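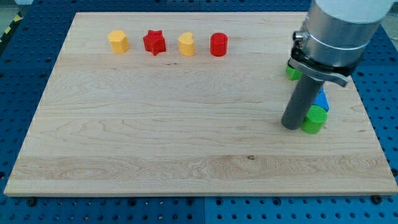 A wooden board with a row of small colored blocks along its far edge.

Packing tips we have stopped believing

Rolling your clothes saves less room than people claim. I rolled everything for a week in Drescombe, then folded it all for the trip home, and the bag closed the same both ways.

Packing cubes keep socks together. They don't make a bag smaller, whatever the label says. My set from Corkico cost over 40 dollars, and old pillowcases do the job.

Dryer sheets in the suitcase: skip them. Air the bag by an open window the night before.

Weigh the bag at home on a bathroom scale. Stand on it with the bag, then without, and subtract. Leave a few pounds spare if you plan to shop.

As for the "7 outfits from one scarf" trick, I got two, and one of them was just wearing the scarf.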